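Reading Product Claims
Handout 4: Numbers on the Package

Bring this to the section meeting along with one package from home. Any package will do, as long as it has at least one number on it and you haven't thrown away the leaflet.

1. Where we left off

Last time we looked at words that sound like promises and aren't: "helps," "supports," "designed for," "inspired by." Most of you caught on fast. Numbers are harder, and I want to spend the whole session on them. A reader who rolls her eyes at "advanced comfort" will often nod along at "62% more comfort," although the second claim is no better supported than the first. Someone has put a figure in front of a feeling.

My own rule is to treat a number on a package as an advertisement until I've found out what was measured. You may think that's too harsh. Try it for a month and see how many survive.

2. Goods with no claims at all

Start with the easy case. A great many household things reach us with nothing printed on them. Foam, cloth, string and sponge get cut up, moved from drawer to drawer and used for jobs no maker had in mind. We judge them by handling them: does it spring back, does it tear, is it big enough.

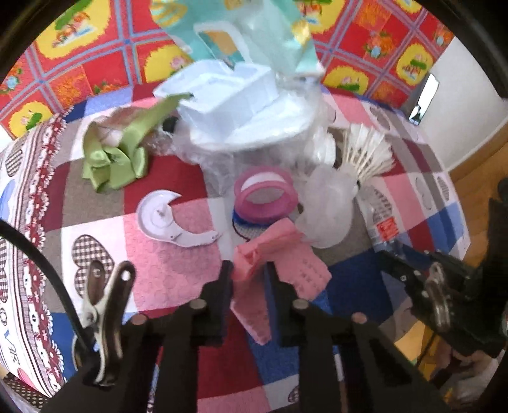 Fig. 1. Pink foam with small square perforations, on a patchwork quilt. Nothing to read, so you go by feel.

Now imagine the same sort of material in a printed sleeve that says "65% softer." You would squeeze it differently. People do report a product as softer when the sleeve tells them it is, and I'd count that as a reason to distrust the squeeze as well as the sleeve. Touch is evidence, but it's weak evidence once somebody has told you what to expect.

3. The missing comparison

"65% softer" than what? Take the three usual answers.

Than our old version. The company chose the starting point, and may have chosen a poor one.

Than the leading brand. Leading where, and in which year? Does the small print name it?

Than nothing. This one is more common than you'd think. The comparison is with using no product, so a cleaner is being matched against a dirty pan left in the sink.

Our practice label is for Urkora dish soap, which I made up the wording for, so don't go looking for it at the store. The front says "Cuts 35% more grease." The back says, in small type, "versus water alone." Read those two lines together and ask yourself what is left of the claim. I would say very little. Water alone is bad at grease, and beating it by 35% would embarrass most soaps.

4. Percentages of what

A percentage hides its base. The Nudia night cream label (also mine) reads "62% agreed their skin looked brighter." Things I'd want before giving this any weight:

How many people were asked. A percentage from a small group can swing a long way if a couple of people change their minds.
What the question was. "Agreed" suggests they were handed a statement and invited to go along with it.
Whether there was a second group using a plain cream. Without one we can't tell the product from the habit of putting on any cream at bedtime.
What happened to those who quit early. Were they counted as "no," or dropped?

Students often object that the law must require all this. Rules vary by place and by type of product, and I'm not going to teach you law. Even where a claim is perfectly legal, you still have to decide whether it tells you anything.

5. Big round totals and oddly exact ones

The Chu vitamin leaflet boasts of "651 happy customers." Why 651? An exact figure feels as if it came out of a ledger, and perhaps it did. But exactness tells you how finely something was counted and says nothing about whether it was the right thing to count. How many customers were there in all? Who decided they were happy? A reorder could be treated as happiness, and so could a failure to ask for a refund.

Rounding can mislead too. "Nearly 65 hours of use" could mean a good deal less, and you should write down the word "nearly" every time you copy such a claim into your notes. In the homework from November, half of those words disappeared between the package and the page.

6. Names and model codes

A model code is a label. It may carry a real specification inside it or it may be letters somebody in an office liked. Don't guess at its meaning, and don't assume a higher number is a newer or better product. The same goes for text in a language you don't read. Get it translated before you decide what it claims, and check the small print as well as the heading.

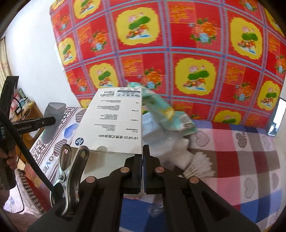 Fig. 2. White product box with a round "hp" logo. The large heading reads "HP MF20 便携式随身WiFi" (portable WiFi) and is upside down here.

A heading like this one tells you a name and a kind of product. It makes no claim about speed, range or how long anything lasts, and if you want to know those things you need another source. Keep the two jobs apart in your worksheet: identifying the product goes in column one, and what is claimed for it goes in column two. Column two may well stay empty.

7. Exercise

Copy every number from your own package, with the words on either side of it. Beside each, write what was measured, who measured it and what it was compared with. Put "not stated" wherever that's the answer. Don't fill gaps with what the company probably meant.

Then do the same for the Wisell kettle label on the back of this sheet. One of its figures is a plain fact you could check in your kitchen with a measuring cup. Find that one, and explain in a short paragraph why it deserves more trust than the others.

No more than a page, please. Hand it in before we start at 10:00 and keep the package for next time, when we look at seals and awards.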